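How to run a tabletop demo at an open day (two-armed robot, small parts)

Posted Thursday, April 27, 2023

Quick notes from the Bodosbridge open day, typed up before I forget. Next crew is Hirness and they asked for the setup steps. This is for people who already know the robot and have never done it with a crowd.

Before the doors open

Get there 2 hours ahead. Doors at Bodosbridge were 11 sharp and people were waiting. Power first, then network, then arms. Home both arms with the table clear, then bring the parts in.

Black curtain behind the table, all the way across. Dark tabletop too if you can get one. We did the January dry run at Clindport against a window and the vision was useless till it clouded over.

Print the layout sheets the day before. Take spares - kids draw on them.

Rope at arm's length plus a big step. Malte Diekmann had the stop button the whole time and did nothing else. Do it like that. The person talking should not be the person on the stop.

Running a round

1. Reset the parts to the start positions. Check against your sheet, not from memory.
2. Say what it's going to do. One sentence.
3. Start. Then stop talking for a bit, people want to watch the fingers.
4. Slow speed for the first round. 60 percent is fine after that, if nobody's leaning over the rope.
5. Part dropped? Leave it. Finish the round, hit pause, Malte (or whoever) calls clear, then reach in. 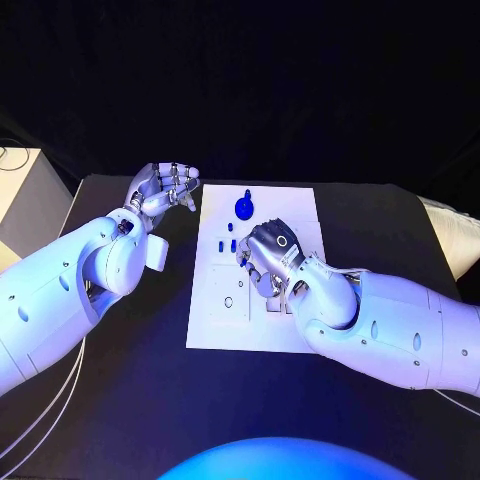
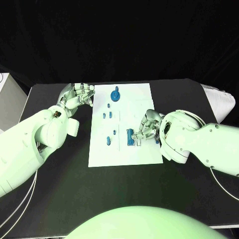

Both on the small parts job.

Part color matters more than I figured. Go with one strong color and keep it the same for every part, so people at the back can follow. Ours were blue on white and you could pick out even the little pegs. Gray parts from the old Erdős kit got lost completly, don't bother bringing them. Keep a full spare set in a tray under your own chair, not under the table where the cables are. And check the cables between rounds, slack on both sides, nothing that can snag an elbow.

Questions you'll get

Is someone driving it. How much does it cost. Can it do dishes. Have a short answer ready for each, and pass the cost one to whoever is in charge of that at your site.

Timing

4 rounds an hour is plenty. We tried for more and the resets got sloppy. We had roughly 300 people through, most stay for one round and drift off to the coffee. Let the arms rest over lunch, hands too - feel the wrists for heat once power is off.

Packing up

Park pose, power off, wait, then unplug. Count pegs into the tray befor anyone folds the curtain. Layout sheets go in the flat folder, the lid of the crate bends them.

Hirness - extension cord is in the second crate, the first one just has the rope.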